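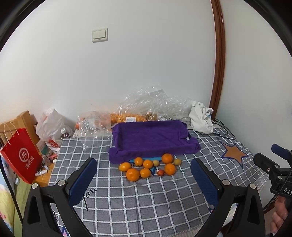 The Fruit Table

Wednesday is fruit night at the Tonow robotics club. The students bring the fruit themselves, and when the evening is finished they usually eat it.

The task for this term sounds very small. A student holds the gripper tool in the hand, closes the two blue pads on one piece of fruit, lifts it and puts it into the purple cloth, which is shaped like a shallow tray. Then the next piece. Each good run is saved, and later the club will use these runs to teach the arm in the back of the workshop, which the students have named Flillow.

"In the first month we used only wooden blocks," says Géza Somogyi, who leads the club and teaches physics in the daytime. "The blocks forgive everything. A mandarin does not forgive, and a small tomato even less."

He asks for mixed sizes on purpose. Large mandarins lie beside small fruits, glossy yellow-orange and dull yellow-green, and a single red one hardly bigger than a marble. The fruits lie close together, so the student has to decide from which side to come. The tablecloth with its stars and white grid was chosen by the students too. Somogyi had wanted a plain grey one, but he lost the vote.

By the end of March the club had saved 291 runs. The students watched all of them again on a Saturday and kept 98. The others were too fast, or the hand went away in the middle to scratch a nose. Some members were disappointed with this result. One girl, in her second year at the club, began to practise at home with kitchen tongs and her grandmother's plums.

There is also a disagreement about the order of picking. One half of the club wants to take the big fruits first and make space. The other half says the small ones should go first, before they roll under something. For now both ways are allowed, and each student writes the chosen way in the notebook.

In June the club will travel to the Macedo student meet, where nine teams are entered in the sorting class. The fruit there is chosen by the judges and the teams do not see it before. Somogyi is a little worried about grapes.

Filed under: Schools & Clubs, Robotics

Contact us | © 2019 Wamar Magazine | Back to top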